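How to follow an overseas election count without losing your mind

Wrote this up after the Mokeo vote last August, when half my group chat had the wrong result by lunchtime. Quick version, fix it up later.

Before you start
Find the electoral body's own results page. Bookmark it. Not a news site, not a repost. For Mokeo it was a slow page with 300 districts on it, took 60 seconds to load, worth the wait.
Work out the time difference. Write down when polls close in thier time and yours.
Check the system. One round or two? Does the leader need a majority or just the most votes?

During the count
1. Note which districts report first. Usually cities, sometimes not. In Skondness the islands come in last and lean the other way.
2. Look at percent counted before you look at percent for anybody.
3. Refresh every half hour, no more.
4. Ignore "projected" unless it says who projected it and how.
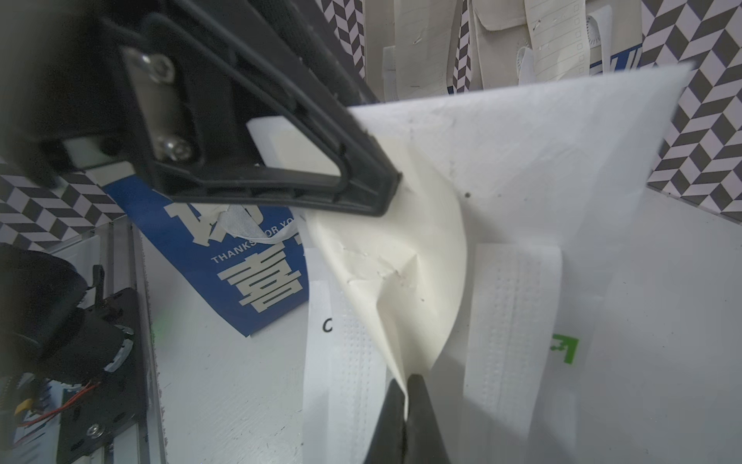
Recounts are where people get lost. Moradi had one seat decided on a margin so thin that 3000 ballots got pulled out and looked at again by hand. Most arguments are over paper: faint marks, two boxes ticked, a sheet in bad shape. A ballot creased and twisted up like that cream fabric isn't automatically spoiled, in most places the test is wether the voter's choice is clear. Look up the local rule, its normally in the electoral act under "informal" or "rejected".

After
Wait for the certified result. In Balumus that took 4 weeks and two seats flipped.
Save a copy of the final table, pages do get moved.
Then read the commentary, local papers first if you can manage the language. Machine translation is ok for numbers, bad for party names.

Updated 2024-04-12, fixed the dead link to the Balumus tables.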